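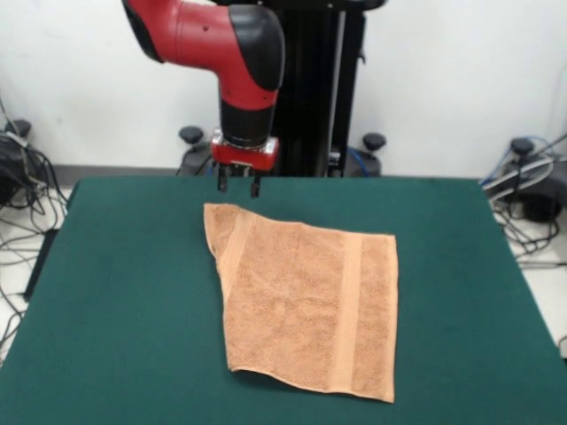 Peach towel, green table, two short fingers open. Gripper comparison, towel round.

**1/** We have two grippers to choose between for the folding cell: the Kanirine with short stock fingers, and the Nazari with longer, softer ones. Same arm, same towel, same controller settings for both.

**2/** The task is to pick up one corner and lay it on the opposite corner. 20 tries each. A try counts if the corner is still held when the arm stops.

**3/** Kanirine: 14 of 20. Most misses came from closing too high and getting only loops of terry. Dropping the approach height by 2 mm helped in a short rerun, but I left that out of the score.

**4/** Nazari: 17 of 20. Better grip on flat corners. It is slower to close, and twice it took hold of more towel than I wanted.

**5/** Grip force was set to 22 N on both. At 70 percent arm speed the towel swung too much to place well, so I slowed down for the scored tries.

**6/** The Skundidar controller ran both without a restart. Changing the tool offset still means going through three menus.

**7/** Next is the thin cotton set from Cokisgate. I expect the short fingers to do better there. Scores go in this thread.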